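Zurau puts two grippers head to head on small-parts sorting, results out in May
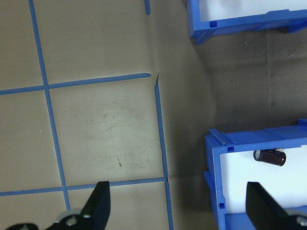 I'm Ratih Halim, I look after the test bench at Zurau, and I've been nagging everyone for ages to let me write one of these myself. So, news! We've finished our comparison of two grippers for picking small electronic parts, the Iyengar and the Lelau, and the full write-up comes out in May.

We ran 2,300 picks over 28 days, same arm and same wrist camera for both (swapping the fingers over was my job, and my thumbs know it). Capacitors were the awkward ones. They're round, they roll, and if one ends up close to the wall of a bin you've got very little room to get a finger down beside it. Blue tape on the worktop gave us our grid, blue plastic bins gave us something to pick from, and that was as fancy as the kit got.

My colleague Ilham Liem wrote the controller settings and would like it known that he kept them the same throughout, even when I begged.

"I wanted a test that a small workshop could copy on a Saturday without buying anything silly," says Fouzia Mohmand, who runs our lab.

The write-up will have the pick logs, the settings and our notes on every drop, including the ones that were my fault. It's free to read. If you'd like a copy early, or want to come and have a go on the bench, ask for Zulkifli Chong at the Zurau press desk.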